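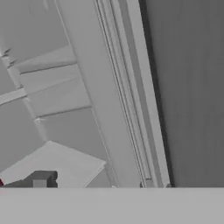 Gripper camera view in the Clornon simulator, close to a white shelving unit with a sliding track.

Sako wrist camera and tilt monitor, replacement kit
Part of the Podmont arm range
Status: in stock, sold to existing Sako owners only

Safety notice, 23 March 2018

Please read this before ordering. The first version of the Sako tilt monitor can miss a fault. If the camera bracket slips on the wrist, the picture leans over, but the arm carries on as though the camera were straight. It then works out the wrong path to the shelf and can push the gripper into an upright or a door rail.

We had two reports of this, both from sites using the arm to stock cupboards with sliding doors. Nobody was hurt. One door rail was bent and one gripper finger had to be replaced. If your monitor has firmware older than 2.14, stop using the arm near shelving until the new kit is fitted.

What went wrong

The old bracket is held by a single clamp screw. On arms that do a lot of short, quick moves the screw works loose, and the bracket turns a little at a time. The monitor was meant to catch this by comparing the camera angle with the wrist angle. It only made the check at start-up, so a bracket that slipped during a shift was not picked up until the next restart.

Pale furniture makes matters worse. White boards against a grey background give the camera very little to go on apart from straight edges, and the old software took the longest edge it could find as upright. With the view well over to one side, that edge might be a side panel or a track running corner to corner.

Isauro Mendoza in our test team repeated the fault in the Clornon simulator with views up to 45 degrees off level. The old monitor let most of them through. The new one stopped the arm every time.

What is in the kit

Bracket with two clamp screws and a locating pin
Tilt monitor board, firmware 2.14
Short camera cable
Hex key and thread lock
Printed fitting sheet

The camera itself is not included. Your existing one fits the new bracket.

How the new monitor behaves

The angle check now runs all the time the arm is powered. If the camera and wrist disagree, the arm stops where it is and holds its grip – it does not return to the home position, as this could drag the gripper across a shelf. The fault light stays on until the bracket has been checked and the stop cleared by hand.

Fitting

Switch off and lock out the arm before you start. Allow 45 minutes. Run the level test from the service menu afterwards and repeat it after 1,200 cycles.

The kit does not fit the Nakpan wrist, which has its own bracket and is not affected.

Price

Free of charge for arms delivered since December. For older arms, please ask for a quote and have the serial number ready.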